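**Week 3 – who does what once the machine arrives**

Okay, so last time I promised you less theory and more people. I spent part of May at Plusden, a laundry firm with 45 staff, talking to the folks who'd be sharing the floor with a humanoid. Saskia Hapeta told me the folding didn't worry her much – the scheduling did! Who gets the early shift if half the early work is gone?

Keep that question handy when you read the Cartwright chapter (skip the appendix, it's a slog).
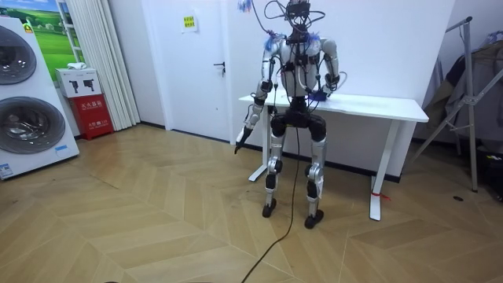
And pay matters too, of course. Saskia's grade was tied to pieces per hour, so any change to the mix of work changes her check. For next class, bring one job you've had and split it into tasks.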